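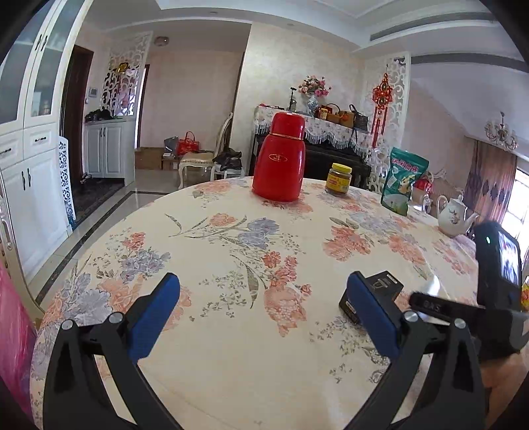
Speaker notes – Staying in Touch After Closing

(Clicker is on the lectern. Water first. Start at 9:15 even if people are still getting coffee.)

Good morning, everybody, and thank you for coming inside on such a pretty day. I know a few of you drove in from Tevside, and I know what the bridge is like at that hour, so I'm extra glad to see you. Find a seat, get comfortable, and if you need to slip out and take a call from a client, please go ahead. I've been in this business long enough to know the phone always wins.

What I'd like to talk about is the part of the job that starts when the keys change hands. We spend so much time learning how to find a buyer, how to price a house, how to get through an inspection without anybody crying in the driveway. Then we close, we shake hands, we take the sign down, and a lot of us simply disappear. I did it for years. I was good at getting people into homes and terrible at remembering them afterward.

SLIDE 2 – The grocery store

Tell the grocery store story. Keep it short this time! I was in line at the market in Rikport and a woman I'd sold a house to three years earlier was right in front of me. She was lovely. She told me all about the kitchen they'd redone, and then she told me they had just listed the place with somebody else. She wasn't being unkind about it. She said, "I wasn't sure you were still doing this." I went and sat in my car for a while with the ice cream melting.

Pause here. Somebody usually groans, because they have one of these too. Ask for a show of hands if the room feels friendly.

SLIDE 3 – What I found in my own files

So I went home and pulled every closing I'd ever had. It came to 339 households. Then I marked the ones I had spoken to, written to, or even waved at in the past year, and I was generous with the waving. That came to 52. I'd like you to do the same with your own list tonight, or this weekend, whenever you can stand it. A notebook is fine. I used the back of an old listing packet.

Note to self: don't rush off this slide. People write the numbers down.

SLIDE 4 – The first 90 days

The first 90 days after closing are when your buyer has the most questions and the least idea who to ask. Which day is trash day? Who cleans gutters out there? Is that noise the furnace, and should it be making it? These are small things, and you probably know the answer to every one of them.

My own calendar looks like this now. I call the morning after move-in, before lunch, just to ask how they slept. At two weeks I send a page with the names of the plumber, the electrician and the tree person I'd call for my own house. At a month or so I stop by if they've said they'd like that, and I stay ten minutes with my coat on. Toward the end of that stretch I write a note by hand. I don't ask for referrals in any of it. If you've been taught to ask every time, I'm not here to fight with you, but try leaving it out for one season and see how the phone calls feel.

SLIDE 5 – Handwritten notes

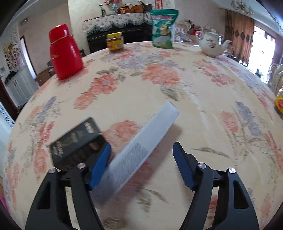 Notes are easiest at a table with some room on it.

People ask what to write, and they worry over it much more than they need to. Mention one true thing about the house. "I hope the lilacs by the garage came through the cold." "I drove by Prastau Lane and thought of your porch." Three sentences and your name. I write mine in the evening with the radio on, five at a sitting, and then I stop, since my handwriting goes downhill fast after that and so does my patience.

If you can't stand to write by hand, a phone call is every bit as good. A mass email is a different animal. I send one in January with the market numbers, and some folks enjoy it, but I don't count it as keeping in touch.

SLIDE 6 – Anniversaries, taxes and the useful stuff

The anniversary of the closing is a nice day to call. Even better, I think, is the week the property assessments go out. People open that envelope and they get a knot in their stomach, and you can be the one who explains what the number means, where the appeal form is, and when it has to be in. Check the deadline with the county yourself every year. Please don't go from memory, and please send them to a tax professional for anything past the basics.

Keep a file on every house, too: paint colors, roof age, the permit for the deck. Ask your client first if they'd like you to hold on to that. Most say yes, and then four years later when they can't find the paint color for the hall, guess who they call.

(If someone asks about software, say I use a plain spreadsheet. If they push, say it really is a plain spreadsheet.)

SLIDE 7 – Costs

I promised the organizers I'd talk about money, so let me do that. Last year I spent 199 dollars on cards and stamps for the whole list. I don't do gift baskets anymore. I used to, and I loved putting them together, but they ate my Decembers and half of them went to people who were away. If you do want to give closing gifts, ask your broker what's allowed in your office before you buy anything.

SLIDE 8 – When it's been too long

Somebody always comes up afterward and says, "It's been six years, I can't call them now, it would be strange." Call them. Say who you are, say which house, say you were thinking about them and you're sorry it's been so long. Then be quiet and let them talk. I made a call like that to a family out on Dlamini Road and we were on the phone until my supper burned. They didn't need an agent. Their daughter did, the next spring – but I'd have been happy with just the call.

SLIDE 9 – Your turn

Five minutes, in pairs. Each person names three past clients out loud and says one thing they remember about each house. Walk the room while they do this. Bring them back gently, they'll be chatting.

Then questions until 10:30. Handouts are by the door, and the sample two-week page is on the back of the sheet. Remind them to change the plumber's number, that one is mine.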